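I finished Skornlow at one in the morning, 27 hours in, and my main feeling was relief that I'd never have to hear the ferry music again.

For anyone who skipped it, you play Grethe Bergmann, a retired harbour pilot who can hear what drowned people were thinking. It's a great power for a detective and a terrible one for someone who has to cross water every ten minutes. The game is set in 1645, or a version of 1645 where everyone says "okay".

Grethe herself is wonderful. She's rude to the mayor, she's rude to her dog, and her colour commentary on other people's knots got me through most of February.

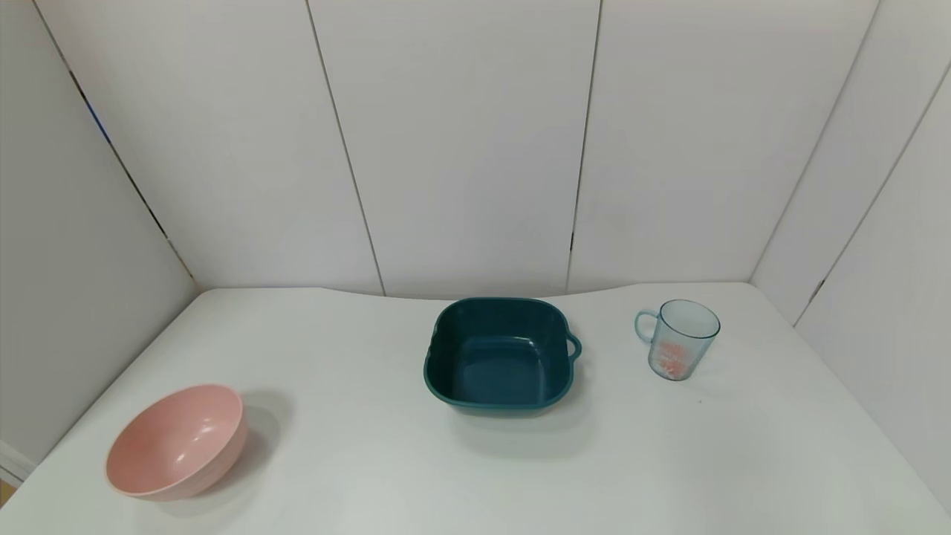

The villain is another matter. Kipchumba Massawe spends the first half as a charming spice merchant who lends you money and loses to you at dice. Then you reach Prallance, he puts on a darker coat, and suddenly he wants to flood the world. I went back through my journal looking for a clue I'd missed. There are 262 entries in there and one of them says he "seems tired".

The boss fight comes in 2 phases. In the first he throws barrels. In the second he throws the same barrels, faster, while explaining his childhood. I died often enough to learn the childhood by heart — there's an uncle in it, and a goat.

I'm told the good ending needs you to forgive him on the pier. I pushed him in.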